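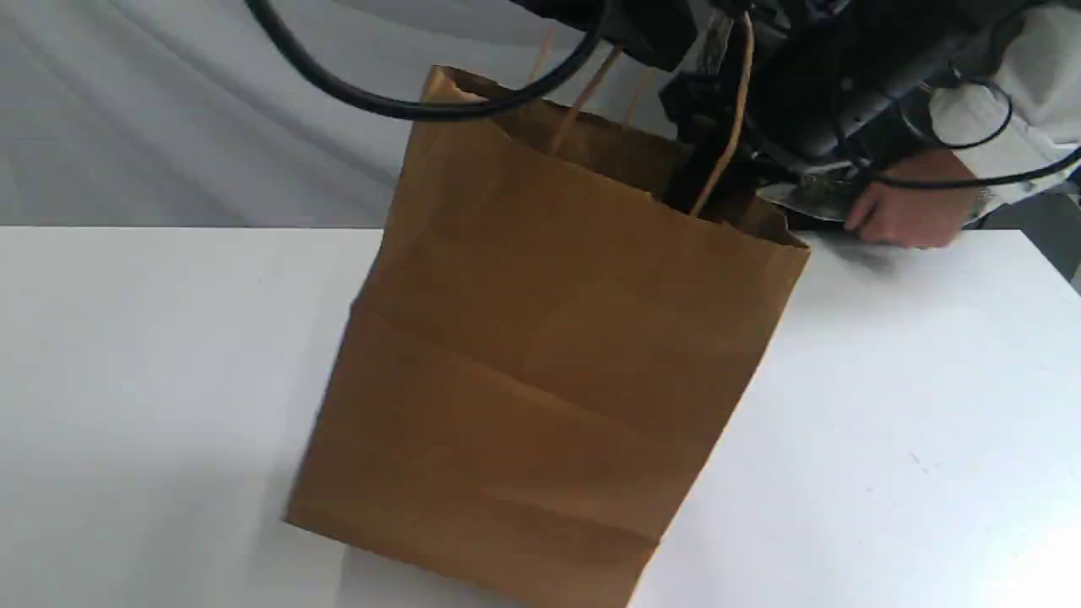
Paper bag on the demo table, right handle at the gripper.

Open day demo: how do you make paper bag handling repeatable for visitors?

Posted by Poonam Singhal

We have an open day in December at our unit in Hirkham and I have been given the handling station. The task is simple on paper. A kraft carrier bag with twisted handles stands on a white table, the arm takes one handle, lifts the bag, moves it sideways and puts it down upright. Visitors come past in groups of 16 and each group gets three minutes before moving on to the Prerard cell next door.

Lifting is fine. Placing is the problem. With one handle held, the bag tilts towards the other side, lands on a bottom corner and then either settles or falls over. In rehearsal I logged 425 cycles and the bag ended upright in too few of them for a public demo. The failures are not evenly spread. A new bag behaves differently from one that has been folded flat and opened again, and the crease across the front panel seems to act as a hinge when the base touches down.

What I have tried so far:
Slower descent. Helps slightly, but uses up the group's time.
Closing on both handles together. The second handle usually leans away and the fingers miss it.
A heavier bag. Better landing, but the handle slips in the fingers.

The controller is a Stistimico unit, position control only at present. There is a force reading at the wrist but I am not using it. I can change the bag, the table and the program. I can't change the gripper before the day. I would also like to know where other people put the operator, as at the moment one of us works within reach of the table.

Satish Rawat

I ran a similar station for two seasons. Taking your points in a different order:

Ballast. Put a flat weight on the base of the bag, fixed down, and keep it as low as you can. Loose weight slides to the low corner as soon as the bag tilts and makes the landing worse. If the handle slips with the weight in, reduce the weight before you increase the grip force. Twisted paper handles flatten under high force and after that they slip more easily.

Release height. Don't release at the height where you picked up. The handle is taut during the lift and needs to be slack before you open. Lower until the wrist force drops to the weight of the gripper alone, continue down a few millimetres, pause, then open. You already have the force reading, so this is a threshold and a wait. On my cell it made more difference than descent speed.

Tilt. Let the bag touch on its low corner, then move the wrist horizontally towards the side you are holding, while still lowering. The base rotates flat about the corner. The distance depends on the bag width and you will have to find it by trial. Start small.

Bag condition. Pick one condition and stick to it. I opened every bag by hand beforehand, pressed the base creases out from inside and discarded any with a bent rim. We got through 1,625 bags in two seasons, most of them thrown away because the rim had gone soft.

Operator position. Your risk assessment decides that, and nobody on this site can do it for you. For public sessions I would keep hands off the table while the arm is enabled and reset the bag with the arm parked. Check that the cables have slack at both ends of the sideways move and can't catch the free handle. Mine did once and took the bag off the table.

Rana

just use a box with a rope handle, much easier and visitors dont care what it is

Poonam Singhal

Thanks both. The bag is fixed by the brief, so no box. I have put in the force threshold with a short pause before opening and glued a steel plate to the base. The bag now lands upright in most cycles and the handle is not slipping. The horizontal move still needs tuning for the narrower bags. Resets will be done with the arm parked, from the far side of the table.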